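From: Wycliffe Were
To: Dorkedham Home Automation list
Subject: Re: [dorkedham-home] can any of them do the dishes yet?

Jen wrote:
> My sister-in-law is convinced we'll all have a kitchen robot by
> next Christmas. I've got 400 plates a week going through the
> community hall and I'd settle for one that can wipe a bench.
> Has anybody here got past the demo videos?

Hi Jen, hi all,

Short answer, no, but I'm having more fun failing than I used to! I've been mucking about with the Kolholm simulator since October (evenings mostly, once the kids are down) and my chore is the dullest one I could pick: get to the bench, shut the gripper on something, put it down somewhere else. No plates yet. I gave it 330 goes at picking up a mug and it managed 54, and I was generous with the marking -- a mug on its side in the sink counted.

The arm can get itself across the room without too much drama. It's the last few centimetres that kill me. Close the fingers a smidge early and the mug goes skating off down the bench. Both of these are from the simulated kitchen, a close one at the gripper and one of the room:
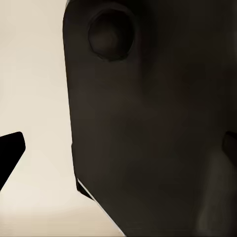
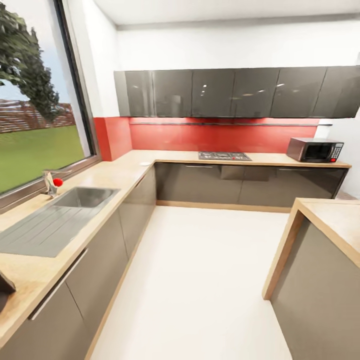 Wannasri wrote back to me off-list that the sim flatters you anyway, and said I could post it here: a rendered mug has no dishwater on it, the bench never has crumbs, and her own numbers dropped by half the first time she tried a real sink. She reckons wiping is closer than washing, as you can miss a bit and go over it again, and a cloth doesn't smash.

I'm inclined to agree with her about the wiping, Jen, so your bench might get done before my mugs do. Drawers with long bar handles are next on my list (a nice fat thing to grab, you'd think). Dredcombe folks, did anyone keep the settings from your cupboard door trials? I had a copy and have managed to lose it in a laptop swap.

Cheers,
Wycliffe

Recent threads
Folding towels, 300 tries later
Cupboard doors: push or pull?
Secondhand arms, what to check
Robot vac keeps eating the bath mat

Dorkedham Home Automation list | Contact the list owner | Back to top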